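Ticket 1392: Gray panels behind the white table, seam and bottom edge
Product line: Barkaneo wall panels, pale gray matte
Status: Solved
Opened by: Eetu Kauppinen

Hi all! I finally have the gray panels up behind the work table and I love them, but I want to get the seam between the two sheets right before I do the rest of the room.
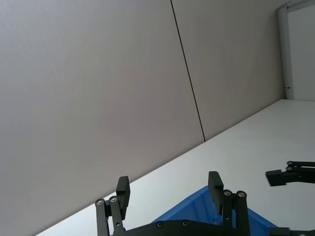

Venla Hyvönen: Great color choice! Before you touch the seam, check whether the table is pushing on the panels. If you lean on the table and the seam changes width, you have a table problem and can leave the panels alone.

Eetu: Good call, trying it now.

Log, 2:40 pm
Leaned on the table at the seam. The gap opened up a hair at the bottom and went back when I let go. So Venla was right on the first guess! The two sheets are the same batch, by the way, I checked the stickers before they went up. No color difference at all between them, even with the lamp on, and I'm really pleased with how flat the finish looks.

Log, 3:15 pm
Pulled the table forward and ran a long level across both panels. The left one is dead flat. The right one sits a touch proud toward the bottom and is fine higher up. I took out the lowest clip on that side and found a crumb of old filler behind it (left over from the shelf that used to be there, I bet). Scraped it off, wiped the wall, clip back in. What a difference a crumb makes!

Venla: Love it. How far apart are your clips? The Barkaneo sheet says 200 mm from the bottom edge for the first one, and people often start higher.

Eetu: Mine was at 154 mm, so lower than it asks for. Does that matter?

Venla: Lower is OK as long as it grabs the batten. Give it a tug. If it clicks or shifts, move it up. Also leave the seam open. It's meant to show as a thin dark line, and if you fill it the panels have no room to move when the heating goes on in January. I filled mine the first year and had to cut it all out again with a craft knife.

Log, 4:05 pm
Tugged, no click, no shift. Left the clip where it is. Put the table back with a strip of felt along the rear edge so it can't press on the panels again. Leaned on it, bounced on it a bit, and the seam stayed put. So happy with this!

One more question while the ticket is open: what do you wipe these with? I want to keep that matte look.

Venla: Damp cloth, plain water, and dry it right after. Leinonen sells a cleaner for matte panels and it works well, but try it low down first. Stay away from the white sponge blocks, they leave shiny patches and those don't come out.

Eetu: Water it is. Thanks so much, you saved me from taking down a whole panel! Closing this one, and I'll open a new ticket when I start on the window side.

Marked as solved by Eetu Kauppinen
57 people found this useful | 4 shares

Related tickets
Felt strip keeps peeling off table edge
Trim post next to panels, gap at the floor
Nisow clips or Barkaneo clips on an old batten?
Shiny spot on matte panel after cleaning
Grellonon table top: best height for a standing desk

We use cookies to keep you signed in and remember your open tickets. Accept all | Settings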